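Part 3: Getting both hands working the cabinet (the Mendov build, in simulation first)

Do this whole part on the screen before you power up anything on the bench. I know, I know, you want to see the real thing move. So did I!
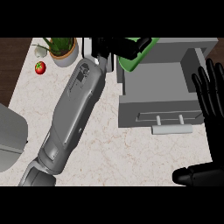 Leonie Albers wrote in after the last version to say she'd skipped the simulation entirely, gone straight to hardware and lost an afternoon to a drawer front she had to glue back on. She asked me to put the warning at the top this time, so there it is, Leonie.

Before you start

You should already have Part 2 finished, meaning both arms load in Zesurer without errors and each hand opens and closes when you drag its slider. If one hand closes and the other one just twitches, go back and check the joint names. I had a left thumb listed as a right thumb for most of August.

The kitchen counter scene is in the Sekik folder you unpacked in Part 1. It has the gray cabinet with the open upper compartment and the drawer under it, plus the aloe and the tomato. Leave the plant in. I took it out once to speed things up, gained nothing I could notice, and then wondered why my arm happily swept through that corner later on.

Setting up the scene

1. Open Zesurer and load the counter scene. Give it a minute, the marble texture is big and my old laptop really sulks over it.

2. Check the port. The bridge to the arm controller listens on 1007. If something else on your machine has grabbed it, change the number in the bridge settings AND in the scene settings, or the arms will sit there looking perfectly healthy and ignore you.

3. Press Home and wait for both arms to stop. Don't send a command while they're still moving. The software will take it, but it starts from wherever the arm happened to be, and then your saved positions are off.

4. Set the speed to 2 on the dial. You can creep up to 4 when you've had a few clean runs.

Note: the speed dial doesn't save with the scene. It goes back to full every time you reload. I've complained to Demyd Polishchuk, who wrote that bit, and he says it's on his list.

Teaching the first hand

5. Pick the hand you want to use on top of the cabinet and bring it in from above. Coming in from the side sounds easier, but the forearm on these is long and you'll clip the compartment walls with it.

6. Close the fingers a little at a time until the contact light comes on, then stop. More squeeze doesn't mean a better grip in the simulator, it just makes the object jitter and pop out like a bar of soap.

7. Save the position as "hold". Name it right away. My folder still has a "hold_new" and a "hold_new_REAL" and I'm scared to delete either of them.

Teaching the second hand

8. Start with the fingers open and the whole hand well clear of the drawer handle. Save that as "ready".

9. Move toward the bar handle until the fingertips can go behind it. The bar sits out from the drawer front on two short posts, so aim for the gap between the posts. If you go in at one end, a finger catches on the post and the wrist tries to twist its way out.

10. Hook with the fingers and keep the thumb out of it for now. Feng-yi Lai uses the thumb as well and gets a lovely steady pull, but she also spent a lot longer tuning than I had patience for. Get the plain hook going first, then play.

11. Pull straight back in small steps and save the end point as "open".

Caution: keep the first hand parked at "hold" while you teach the second one. The collision check only looks at arms that are switched on, so if you switch one off to "get it out of the way," the other will be allowed to drive right through it. On screen that's funny. On the bench it's a new wrist.

Running it

12. Play ready, then open, then back to ready. Do 3 clean runs in a row with no red contact warnings before you change anything else. If one fails, start the count over (sorry).

13. Save the scene under your own name so the next update doesn't write over it.

If the drawer won't budge, look at the friction value on its slide. The Siu preset sets it very high, which suits heavy toolbox drawers and nothing in a kitchen. Halve it and try again. If the drawer shoots open instead, you've gone too far the other way.

Part 4 moves all of this to the bench. Have your stop button wired and tested before you open it, and clear the mugs off.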